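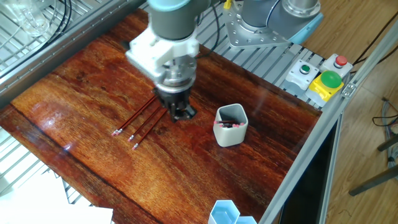
Pencils and cup on the glossy top.

Entry 41 – clear coat on the test panels, continued

Picked up where the last entry stopped. The Jikach clear coat, batch 1141, went on all eight panels, two coats each, brushed. First coat was thinned per the can, second coat was not. Sanded between coats with the fine gray pads and wiped down with a damp cloth. No tack cloth; the last one left a residue and I have not found a replacement I trust.

Dust nibs on panels 2 and 8. Both were nearest the door during the first coat. Level them before the rub test or the pad will skip. The other panels are clean enough to use as they are.

Second coat leveled well along the grain and poorly across it. Brush marks are visible at the ends of every panel where I lifted off. Next batch, start the stroke a hand's width in and work out to the end, then tip off in a single pass.
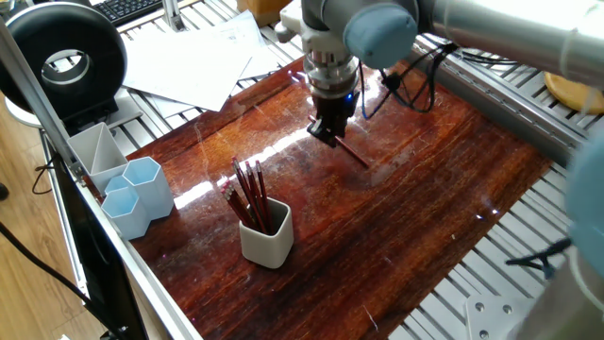

Page last changed July 22, 2022 by Jhair Chávez

Film feels hard to the fingernail, but the smell is still strong with the cabinet closed, so I don't consider it cured. The can gives a recoat time and a light-use time and says nothing about full cure. Venkataraman's notes from the floor samples recommend waiting until a panel left in a closed box has no odor, and I will follow that even though it is a poor sort of measurement.

Rub test plan, unchanged except for the pad:
Tenetti white pad, dry, under the small brass weight
Same stroke length on every panel, along the grain only
Wipe, look at low angle, log
Repeat across the grain on a fresh area

The old green pad is too coarse. It cut straight through the sheen on the practice offcut and told me nothing about differences between panels.

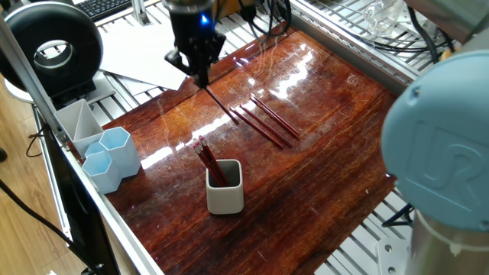

Gloss level matters more for how wear looks than for how much wear there is. A satin film carries flattening agent and scatters light everywhere, so a fine scratch has little contrast against what surrounds it. A full gloss film reflects the room, and any break in the reflection shows. The reddish-brown top is a fair reference for the gloss end of the range: the overhead lights come back as bright glare, and the pale scratches show readily against the dark grain streaks. On a light wood I would expect the same marks to be harder to pick out. For this reason the panels should be judged under one lamp at one angle, with the ceiling lights off, and the stain color written beside every score.

Stain is the other open item. Half the panels have the Wendusik brown under the clear coat and half are bare maple. I had intended to score them as one group. They need to be separate, as a scratch that stays in the film looks pale over the stain and nearly disappears over the maple, while one that reaches the stain layer looks worse than its depth.

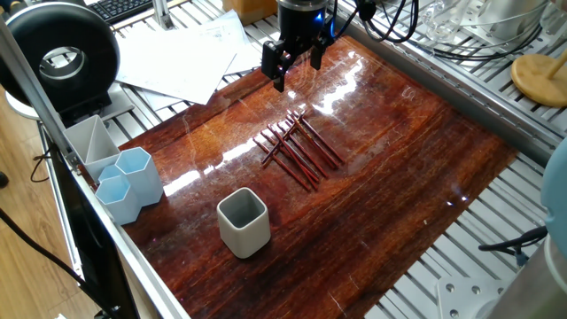
A practical fix is to score each scratch twice, once by eye and once by dragging a fingernail across it. If the nail catches, it goes down as deep regardless of how it looks. Crude, but repeatable between two people on the practice offcut, which the eye score was not.

Open items:
Level the nibs on 2 and 8
Order more white pads, same lot if possible
Label the backs in pencil, the marker bled through the stain on the maple edge
Ask Venkataraman whether the floor samples were brushed or rolled
Rub test once the box smells of nothing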